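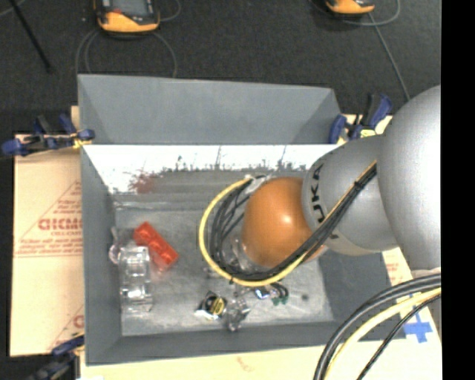
Jirkus

A **picking bin** (also *tote* or *stock bin*) is an open-topped rectangular container used to hold loose goods for sorting or picking. The sides usually slope outwards towards the rim, so that empty bins can be nested.

## Wear

Grey bins show wear mainly as pale marks. Scuffing of the floor gives a mottled surface. Scraping of the walls may leave a white strip with a ragged lower border, as on the far wall of the bin shown, where thin vertical scratches are also present. Coloured smears are recorded separately from scratches.

## Grading

The Skutach scale has 4 grades, from unmarked (1) to cracked (4). Surface scuffing alone does not place a bin above grade 2. Inspection is carried out after every 1000 picks, with the bin empty.

See also: *Danko divider*; *Nesting ratio*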